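What we learned about school shoes (Garnau group, spring term project)

I should say first that none of us picked shoes. We wanted to do buses, and Gumede's group got buses, so shoes it was. By the second week I was completely hooked though!

Our question was whether pupils at our school wear shoes that fit. We measured 60 people from years 7 to 9 over two lunchtimes in March, using a borrowed foot gauge and a lot of patience. You have to measure standing up, with your weight on both feet, and nearly everyone wriggles. Then we compared the foot with the size printed in the shoe.

More than 70 per cent of our Thursday group were in a size that didn't match either foot. Most were too small, which surprised me – I'd expected parents to buy big. The Monday group was closer, but Wiroj Pongsiri thinks we were reading the gauge wrong until halfway through, so I wouldn't lean on that one.

We also asked about comfort, on a scale from 1 to 7. This was the messy bit. People in shoes two sizes out gave them a 6 because they liked them, and one boy gave his a 2 on account of the laces.
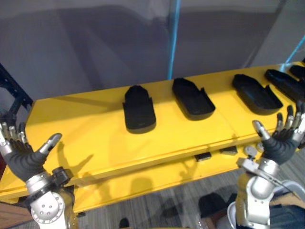

Shape matters as much as length, and our gauge didn't really deal with that. Two feet can be the same size on paper and still need very different shoes, with the heel narrow or the toes spread wide. Think of the long black trays on the yellow table, with a rounded end and a low rim with a notch along one side: a sole shape like that has to suit a whole crowd of feet, and ours varied loads. If we did it again I'd draw round every foot on squared paper (Kotholm's group did this with hands and it worked nicely) and ask fewer questions about comfort.

The full table of sizes is in the blue folder, with the Monday readings marked in pencil.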